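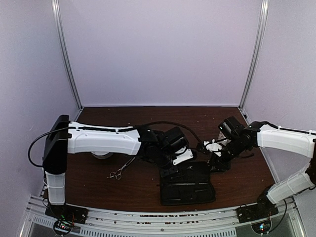 Project Report: Choosing and Testing a Sieve Shaker for a Small Spice Mill

Introduction

When our group first visited the Rimden mill in December, we expected to spend most of our time on the grinder, as that is the machine everyone likes to watch. The owners were very patient with us (and very generous with the tea!) and let us talk about grinding for most of the morning before they mentioned that their real trouble was sieving. Ground coriander and turmeric were leaving the old sifter with far too much coarse material in them, and whole sacks had to go through again. So that became our project, and we are glad it did.

Machines compared

We looked at 3 vibrating sieves: the Gusent, the Nimri and the Sellero. All of them use a round deck and a motor with adjustable weights, and all can be taken apart for washing. The Gusent has the simplest clamp ring, and we liked it right away. The Nimri came with rubber balls under the mesh to keep it from clogging – a small thing, but it matters a good deal with oily spices.

Test method

Each machine was fed from the same hopper, and we weighed the fine and coarse fractions at the end of every run. We made 33 runs altogether and put 1,416 kg of ground spice through the sieves, with the mesh brushed clean between batches.

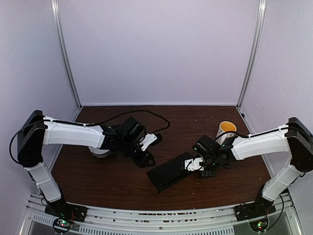 Results and discussion

The Nimri gave the best hourly rate, 262 kg of turmeric, and it needed the fewest stops for brushing. The Sellero was close behind on coriander but fell back badly on turmeric, where the mesh kept filling up. The Gusent was the slowest of them, though it was so quick to open and wash that we would still suggest it to a mill that changes products often. We would have liked to try chili as well – our time ran out before the new crop was in.

Report handed in August 31, 2024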